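About Us

Otoseo is a small company in Darkville. We collect, sort and give again to use the mixed small things that come out of homes, schools and offices when somebody moves or cleans. We started in June with one rented room, and today we have 15 people at the sorting tables and a waiting list of places that want our boxes.

The name Otoseo does not mean anything. We wanted a word that is short and easy to say on the phone.

What we do

When a household is cleared, the big furniture finds a new place quickly. The trouble is the last drawer. In this drawer there are toy blocks, pieces of cloth, caps, foil, buttons, keys without a lock. Most clearing firms put all of it in one bag and pay for the bag to be taken away. We take the bag, and we sort it by hand.

Our first regular client was the moving firm Melnychuk, which brought us 5 bags on the first morning. We still work with them. Last year we received 626 bags from all clients together, and from these we prepared 179 boxes of clean and sorted material for schools and playgroups. The rest was divided between metal, textile, paper and what really must be thrown out.

How we sort

We work in open bins on wooden tables. A bin should be low enough that the hand can reach every corner, and it should not move when you reach into it. We put two bins one behind the other and join them with clamps. Into the bin goes only a small portion at one time. A new person often wants to fill it to the top, and then the small things hide under the large ones and everything takes longer.
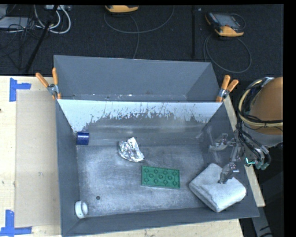
Two gray bins clamped together, with foil, a green building block and other small things in the front one.

The bins get scratched very soon and we do not repaint them. Clients who visit us sometimes ask about this, and we answer that we prefer to spend the money on washing.

Foil goes to metal. Building blocks are washed and go by color into a school box. Cloth is unfolded and checked on both sides, also when it looks clean. If a thing is not known to anybody at the table, it goes on the shelf by the window and waits there one week.

Luvholm boxes

Luvholm is the name of our school box. It comes in one size and with a list of contents inside the lid. Teachers use it for counting, for building and for craft lessons. We do not put anything sharp in it, and for the youngest groups we make a separate box without small parts. Please tell us the age of the children when you order.

Visiting and bringing things

You can bring one or two bags without calling before. For more than this, please write to us, so that we can keep a table free. We do not accept batteries, medicine, glass or food. Please do not tie the bags with wire.

Schools are welcome to come and sort with us for a morning. A group should not be larger than the tables allow, and we will agree on the number with the teacher. Aprons and gloves are here in adult and children's sizes.

This page was last changed on August 4, 2021.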